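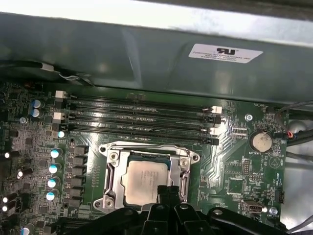 A reader's comment from under the March version of this page asked whether we sell these cells or talk people out of them. Fair enough. We do sell them, under the Mekport name, and we'd still sooner lose the order than take the cell back after a season in the corner of your shop under a tarp.

Mekport Desktop Teardown Cell
Budgeting and planning notes for refurbishers and parts recovery shops
Page revised May 9, 2018

What the cell is for

The Mekport cell puts one arm and one two-finger gripper over an open desktop computer lying on its side. It is meant for shops that see a steady run of the same few business towers and want processors, memory and drives out of them in saleable condition. If your intake is whatever came in the back of the ute, stop reading and hire another technician. No arm on the market at this price will sort out a mixed pallet for you, whatever colour the brochure is.

What you get for the base price

Arm and controller
Two-finger parallel gripper, black fingers
Slotted aluminium work table
One fixture tray, blank, for posts and blocks to suit your parts
Teach pendant and 7 m cable set
Two days of on-site set-up in metropolitan areas, travel charged beyond that

What you don't get

Guarding, if your risk assessment calls for it. Cameras and the software licence that goes with them. Fingertips for anything smaller than a memory module. Compressed air. Somebody to open the case and take the side panel off, which remains a job for a person and will for as long as manufacturers keep changing the latches. We list these because the last three quotes we were shown from other sellers left at least two of them out and called the result "complete".

The processor question

Most enquiries start with the processor, as that's where the resale money is. Have a look at a socket before you sign anything. The chip sits in a metal retention frame with a lever beside it, and the lever has to be unhooked, swung and left up before the chip can be lifted. Old thermal paste leaves residue on the heat spreader. The heatsink has to come off first, and heatsinks are where the fasteners get ugly.

In our own trials the arm is steady enough to work over the socket. Steady is the easy part. Getting two fingers to take a thin square of metal by its edges, lift it straight and never brush the contacts underneath is a programming job, and it has to be done again for each board layout. Allow for that in your budget as labour, at whatever you pay your best person, and ignore any seller who puts it under "minor commissioning".
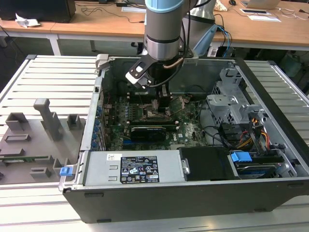
Valentini wrote to us that this was unduly gloomy, and that their own cell had been re-taught for a second model of tower in an afternoon. We don't doubt it. Their second model was from the same manufacturer as the first, with the same case and the drive bay on the same side. Ask what happened with the third.

Working out whether it pays

Throughput claims in this trade are mostly taken from a single good cycle with the cover off and everything lined up. Use your own figures. Count how many towers of one model you get in a month, then take away the ones with bent cases, missing screws or a cable glued down by a previous owner. What's left is what the cell can work on.

As a rule of thumb, we won't quote a shop that handles fewer than 800 matching units a month. Below that the arm spends its life waiting for a fixture change. One shop came to us proud of 1238 machines in storage, and when they were sorted by model the largest group was 100. We sent them a parts list for a better bench and a decent electric screwdriver.

Tondura publishes a payback calculator on its site. It is nicely made. It also assumes two shifts, no rework and a steady resale price for used processors, and we have never seen all of those in one year. Put your own resale figures in, then halve them and see if you still like the answer.

Floor space and the bench around it

Plan for more room than the table takes up. The case has to lie flat with its power supply still in it. You need somewhere to put the fixture tray within reach of the arm, a desk behind for the laptop, and a sensible route for cables that doesn't cross either.
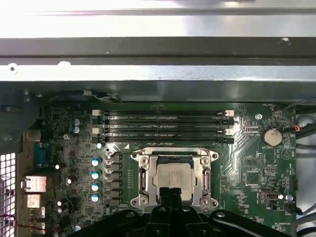

Cables inside the tower matter even more. A fan lead or a front-panel loom that has been tucked away neatly on one unit will be hanging over the memory slots on the next, and a taught path takes no notice of it. Have your technician clear or tie back the loose wiring when the panel comes off, and put those minutes in the costing. They belong to the cell, even if they show up on someone else's timesheet.

Used cells

A few older Sanov cells are turning up at auction. The arms can be sound. Check that the controller will still accept a current licence, ask for the service log, and assume the gripper fingers are worn. We'll support a used Sanov arm on our table if it passes inspection, but we won't warrant it.

Ordering

We quote after a site visit, and only after you have sent a list of models and monthly quantities. Trial units can be couriered to our workshop at your cost. Send ten of the same tower, including the two worst ones you have.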